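Otberg Community Boards > Home & Family > Phones, Broadband and Telly

Thread: How many old phones is too many? (and what do you do with them)

marsh_hen
Right, I need a bit of sense talked into me. We're moving in March and I've been going through the drawers, and I've found every handset this family has owned since my daughter was in primary school. Chargers too, in a great knotted ball. My husband says bin the lot (he doesn't mean the actual bin, he means the council tip, but still). I'm stuck because I'm sure there are photos on at least one of them that never made it on to the computer. My mum's eightieth, for a start!

What do you all do? Sell, keep, hand down, recycle?

Kacper Marciniak
Sell them, and do it now. Every month you leave it they're worth less. I got 800 zloty for my last one when I was still living in Poland and I'd only have got half that if I'd sat on it another year. Here I used Jusano, you put the model in, they send you a padded envelope, money came the same week. No complaints.

tilly_in_the_attic
I wouldn't touch Jusano again. They quoted me one price, then emailed to say the screen was "grade C" and knocked a third off. It was a hairline scratch. I asked for it back and had to pay the postage. Never again.

Kacper Marciniak
Sorry to hear that, but did you read the grading page? They do say any scratch you can feel with a nail counts. I sent mine with photos and they paid what they quoted.

tilly_in_the_attic
I did read it, thank you. You couldn't feel it with a nail.

Bogumił Nowicki
Before anybody sells anything, get the photos off. I was in the same boat as marsh_hen last spring, three phones, couldn't remember which had what on it.
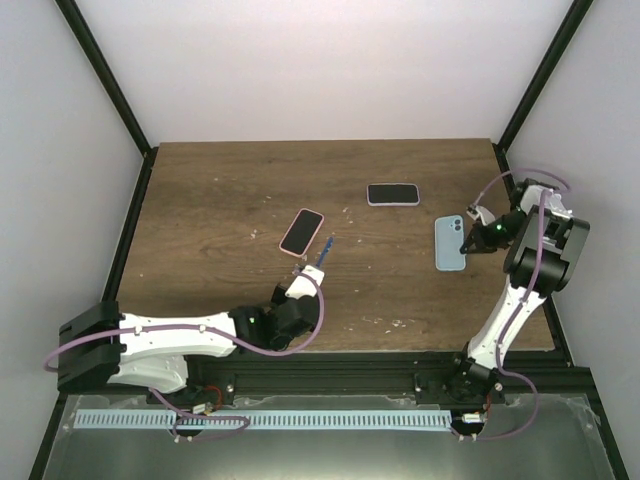

WHAT I DID, IN ORDER

First, charge each one for a good few hours before you decide it's dead. One of mine sat there with nothing on the screen all afternoon and then came on at half past nine at night and frightened the dog.

Second, plug it into the computer with a proper cable. Plenty of the cheap ones only charge and won't pass any files across. I lost a whole evening to that.

Third, copy everything, don't pick and choose. I had over 2,000 pictures and most were of receipts and car parks, but 612 were of the kids, and I'd have missed loads of them if I'd gone by the thumbnails.

Then sign out of all your accounts on the phone, and only after that do the factory reset. If you do it the other way round you can end up with a locked phone, and a buyer will send it straight back to you.

marsh_hen
Bogumił that's brilliant, thank you. I didn't know that about the cables. What if I can't remember the PIN? I've tried all the birthdays.

Bogumił Nowicki
Stop guessing for now! Some wipe themselves after too many goes. Have a look whether the pictures were backed up online first, try signing in on the computer with whatever email you had then. My wife found hers sitting in an account she'd forgotten all about.

gravelpit
Can I be the miserable one and say don't keep them in a drawer whatever you do. Batteries swell. Mine pushed the back clean off the phone and it was next to the tea towels. If one looks fat or the screen's lifting, don't charge it, take it to the tip and tell the person at the desk.

tilly_in_the_attic
Seconded. And don't post one like that either.

oldferrylane
We hand ours down. My grandson has my last but one for his games, no SIM in it, and he's perfectly happy. I don't hold with selling them, you don't know who ends up with your details.

Kacper Marciniak
If you've reset it properly there aren't any details on it. People worry too much about this.

oldferrylane
Well I'm allowed to worry, it's my phone.

gravelpit
With you on that, ferrylane. Anyway the Nouri shop on Wanuvness Road has a box by the till for old ones, they go to the women's refuge if they work. You don't get any money but you don't get an argument about scratches either.

marsh_hen
Oh I like that idea. Do they want the chargers too?

gravelpit
Only if they fit. They turned away my bag of old ones.

marsh_hen
Update! I found Mum's birthday, it was on the oldest one, and it came on after about three hours on charge. Blurry as anything and my uncle has his eyes shut in all of them. I've kept 2 phones back (don't tell my husband) and the rest are going to Nouri once I've reset them. Still haven't cracked that PIN. Bogumił, which email company was your wife's with? I think I might have had one of those.

Bogumił Nowicki
I'll ask her when she's in from work and send you a message.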